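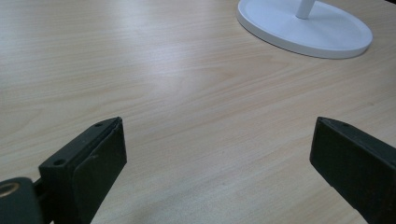

# Vonow, four weeks in

Akley pitches Vonow as a co-op mobile game you can play in short bursts, with a partner who might be a stranger. I played it through most of October, and I'm still waiting for the short bursts. A run takes 20 minutes if your partner knows the map. Mine mostly didn't.

The digging is good. Two players share one rope and one lamp, and the early caves make smart use of both. Then you reach level 4 and the upgrade prices jump. I had 306 coins; the next rope cost 3423. You can grind, or you can pay -- guess which one the menu opens on.

Ye-seo Yeon, who played most of the later caves with me, liked it more than I did. She says the Wednesday events fix the economy. I tried 2 of them and came out with nearly the same purse.

Matchmaking dropped us twice in the Hamada cave, and the run didn't count either time.

Free to download. I'd wait for the next patch before spending anything.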